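Eirlys Pugh
10 September 2021

1/ Four months of the Nuva arm in our canteen kitchen, so here's how it's going. We do 522 lunches on a busy day and I've been on prep since before the refit.

2/ We try every new job in the simulator first. I thought that'd be the dull bit - I love it! Torquil Munro lets me pick what goes on the counter, so I make it awkward. Tomato in the gripper, bread and a bowl to keep clear of.

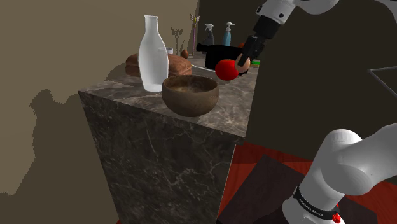
3/ What's changed for us: less lifting and sorting, more tasting. My wrists are glad. But the early shift went from four people to two in July, and I miss the chat.

4/ Nobody lost their job, they moved to the serving side. Two like it, one really doesn't. I've asked for a proper rota swap and I'll post when I hear back.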